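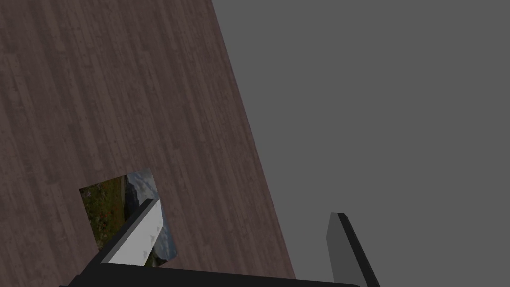 A small landscape card on dark wooden planks.

Chiharu Shibata has read every report ever sent in about the Drolby Hum. All 1,221 of them. She keeps them in shoeboxes, then in a spreadsheet, then in shoeboxes again after the laptop died in June.

For anyone new – the Hum is a low droning noise some people in Drolby hear at night and most don't. Depending who you ask it's a secret tunnel, a buried craft, or the government. One man wrote in that it was the Earth "clearing its throat before speaking". He hasn't been in touch since.

I rang her at teatime, bad line, so a few of these quotes are stitched together from notes.

"I heard it myself, that's how it started," she says. "Four nights running. I was quite taken with the idea of the buried craft. I'd have loved that."

Then she started asking people boring questions. What time, which room, windows open or shut, and had they heard about the Hum before they heard the Hum. That last one matters a lot. Reports jumped after a local talk by Masanobu Hattori, who sells a copper disc called the Botidell that is supposed to soak the noise up. 200 quid. I asked if she'd tried it.

"I borrowed one. It's a nice paperweight."

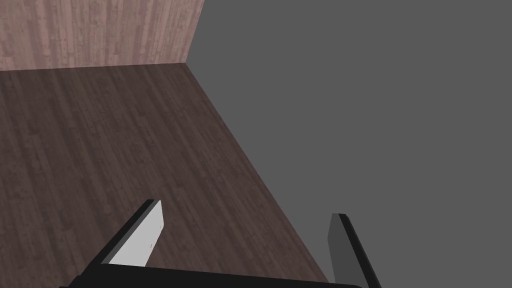

The fridge business

So what is it? Several things, she thinks, and that's the bit that annoys people. A few reports led straight to an Usta fridge in a shared kitchen – turned off at the wall, hum gone, turned on, hum back. Kimie Hirose had been sleeping in her car because of it. Others were a pump. Some were tinnitus, and she's careful about those becuase the people are properly miserable and being laughed at doesn't help.

"They do hear something. I never say they don't. I only argue about the tunnel."

The tunnel crowd are less polite back. She's been called a plant, a shill, and once a hologram. "On the phone! How would that work?"
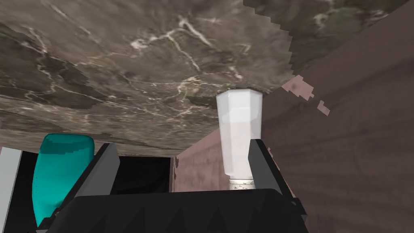
The recordings

Hattori's site has four recordings, all said to be the Hum. Shibata got her friend Kaede Minami to look at them, who does sound for a theatre. Two were the same file with the name changed. One has mains buzz right the way through it. The last is just quiet, turned up untill the hiss sounds like something.

Hattori's reply, when she wrote to him, was that the craft knows when it's being recorded. Hard to test, that. Which I suppose is the point of it. 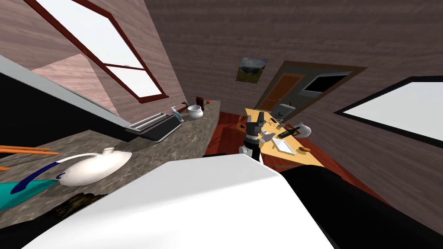

Has anyone ever changed their mind after talking to you?

"A few. Nurhan Kılıçarslan did, she was dead set on the tunnel for years. Came round with a torch and we went through her cellar and found the pump. She was a bit disappointed, to be fair. So was I."

She's still taking reports, by post only for now. Time, room, windows. And switch the fridge off first.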